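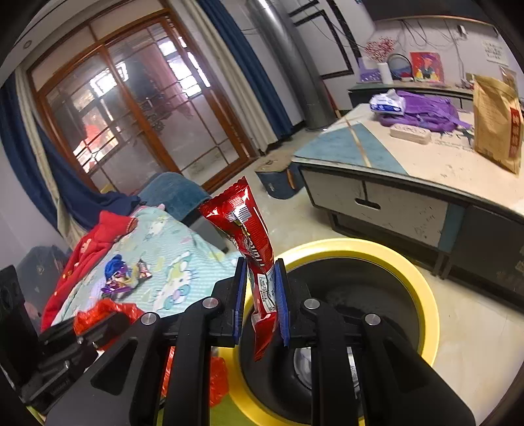
The Snack Bin by the Couch

Despina Buzatu used to keep her family's snacks in the kitchen, on the second shelf of a cabinet that also held the rice and the lightbulbs. Her sons would take down a bag, eat half of it on the couch, and leave the rest under a blanket. She found crumbs in the seams every week.

Two years ago she gave up on the cabinet and put a bin in the living room. Anything individually wrapped goes in it. Anything that comes in a big bag gets opened, and the small packets inside are tipped out on a blanket and sorted before they're put away.

"They were going to eat there anyway," she says. "I wanted the wrappers in one place."

A lot of households have landed on something similar. Tadhg Coughlan, who runs a small grocery called Greltau, sells more single-serve packets than he did when he opened. In July he cleared out an end cap of family-size chips and filled it with small things: wafers, candy, dried fruit, crackers in pairs. He now carries 75 kinds, and the cheapest cost 39 cents.

His customers buy them by the handful and ask what to keep them in. He tells them to use something wide. A deep, narrow jar looks good on a counter, but whatever is at the bottom stays there until it goes stale. With a wide round tub a person can push the packets around and see what's left. The rim matters too if small children are using it, and he likes a thick one in a bright color, yellow or orange, that shows up against a dark floor.

Sorting takes Buzatu ten minutes. She spreads a child's blanket over the seat, the thin kind with cartoons on it, and makes piles. Wrapped chocolate goes to one side, away from the heater. Packets with twisted ends get checked, as the twists work loose in the bag. She reads the dates on the back, where the print is tiny, and puts the oldest on top.

The blanket was her younger son's idea. Blue and purple wrappers are easy to pick out on pale cloth, and when the job is done she shakes it out over the sink.

The empty bags are the part she hasn't solved. They're thin and noisy and they end up on the furniture. For now she stuffs them into the largest one, ties it, and takes it out with the trash.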